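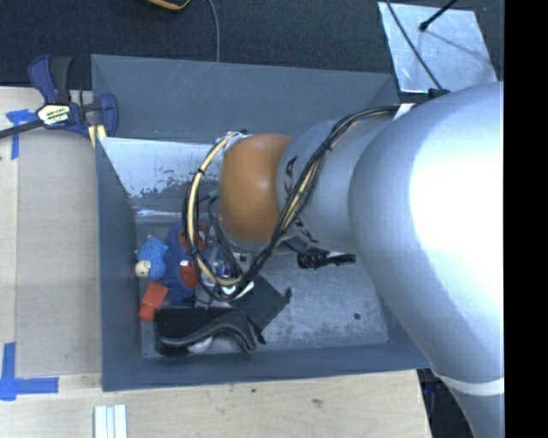

Clesudthorpe Council Complaints Record

README

Complaints made by residents about the conduct of elected councilors and senior staff in Clesudthorpe, with the outcome of each one where there was an outcome. Compiled by Dineo Ngubane and Xolani Zulu from the public minutes and from letters residents agreed to share.

Contents

complaints.csv -- one row per complaint, 400 rows
outcomes.csv -- one row per decision, linked by complaint_id
wards.csv -- ward names and the old names still used in the minutes

Main fields

complaint_id: our own number, not the council's
ward: Endberg, Kustcombe or Venter
subject: permits, road closures, contracts, use of council vehicles, other
role: councilor, officer, unknown
status: upheld, dismissed, withdrawn, no reply

Known problems

The Venter minutes are scanned and hard to read. Jacobus Mthembu retyped them by hand, and 50 rows still have a blank subject. Leave them blank if you send corrections.

"No reply" means we found no answer in the minutes or in the letters. The council may have answered in private.

Two complaints about the same road closure in Kustcombe were heard together. They keep separate rows and share one outcome.

Names

Residents' names are removed. Councilors are named only where a complaint was upheld in open session. Please don't try to match the other rows to people.

Changes

Version 2 -- added outcomes.csv, fixed ward spellings, dropped 80 duplicate rows
Next update planned for July

Corrections go to Mpho Mathebula, with the complaint_id and a page reference from the minutes.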